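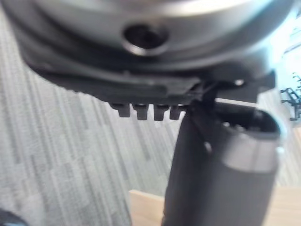

Purkolen Cabinet Notes

README for the storage and tidying part of Purkolen

Welcome! This folder is all about one of the least glamorous corners of any office – the cabinet where the file boxes live – and we've had a great time writing it up. Purkolen began at the Estbridge reading room as a simple list of what goes where. It has grown into a set of pictures, notes and labels on shelves, doors, boxes and the carpet in front of them.

What's in the folder

shelves.txt – one entry per shelf, top to bottom
boxes.txt – color, label text if we could read it, and where the box belongs
doors.txt – hinges, screw holes, and which way each door swings
pictures/ – views of the room and its furniture

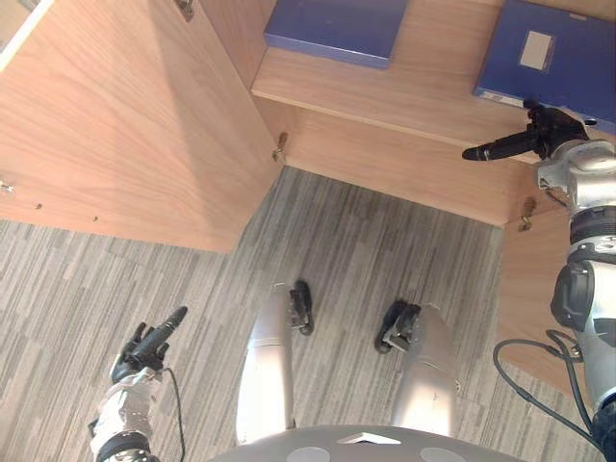
Cabinet with the door open, blue boxes on the shelf.

How we write entries

Start with the furniture, then the shelf, then the box. Please say "pale wood" or "dark wood" and leave the species out unless you have paperwork for it (Arsalan and I spent a whole afternoon arguing over oak versus ash, and I'd love to have it back). Boxes get a plain color name. Blue covers everything from navy to the slightly purplish kind. If a label is too small to read, write "label, unread" – a perfectly good entry!

Floors count too. Carpet pattern goes in the notes field, and stripes are worth mentioning.

Known gaps

The contents of closed boxes aren't listed. The old Grindenik inventory gives 1909 as the earliest date for the papers, but we haven't matched it to individual boxes yet. Entries 3 and 5 in doors.txt still use the old naming, and I'll fix those in June.

Version

This is version 2. The big change is the new doors file, which I'm really pleased with.

Who to ask

Muthoni Lyimo looks after shelves and boxes. Arsalan Usmani looks after doors and knows far more about hinges than I do. Corrections are very welcome, even tiny ones – send them to either of us with the file name and the entry number.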